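Dish Drying in a Shared Kitchen: Rack Layout and Counter Space
Final report, Home and Living Design course
Group members: Jirayu Chantharasri, Evaristo Meléndez, Zhuoran Zeng

1. Background

The kitchen on the second floor of Brorkside dormitory has one sink and a short counter. Residents wash their own plates after dinner and leave them in a pile on a towel. The pile grows until somebody needs the counter, and then the plates get moved wet to the shelf. Our group wanted to know if a simple peg rack would keep plates apart and take up less of the counter than the towel did.

We began the project in June with a short survey on the kitchen door. Most of the people who answered said they would use a rack if one was there. A few said they would still use the towel for pots and cups, so we left pots and cups out of the study.

2. Materials

We compared three ways of drying plates: the towel, a wire basket borrowed from Evaristo's apartment, and a wooden rack with upright pegs. All the plates were round and plastic. We picked plastic because the kitchen already had it and because it dries slower than ceramic, at least in our experience. Water beads up on it and stays.

The wooden rack has two rails side by side with a row of thin pegs on each. A plate goes in the slot between pegs and stands on its edge. We used it on a plain table away from the sink so that splashing would not change the results.
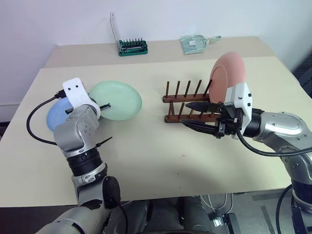
Spacing matters more than we expected when we wrote the proposal. Plates that lean on each other hold a film of water where they touch, and that part was still wet when the rest was dry. In the rack we left one open slot between plates for the first set of trials and filled every slot for the second.

3. Results

Over the whole project we checked 257 plates. With the open slot, 94 percent of the plates in the wooden rack were dry to the touch after one hour. With every slot filled the result was lower, but still better than the wire basket. The towel came last in every trial. The bottom plate in a pile was wet after 3 hours more often than not.

Counter space was harder to judge. The rack is narrow but it needs a clear strip in front, or people knock the plates when they reach past it. Zhuoran marked the strip with tape and it was ignored by the second evening.

4. Problems

Two trials were thrown out when someone put the plates away early. We also did not measure the humidity of the room — our instructor, Mr. Galindo, pointed this out at the midterm review and it was too late to go back.

5. Next steps

The rack will stay in the kitchen through the end of the semester. We would like to test bowls, which do not stand well between the pegs.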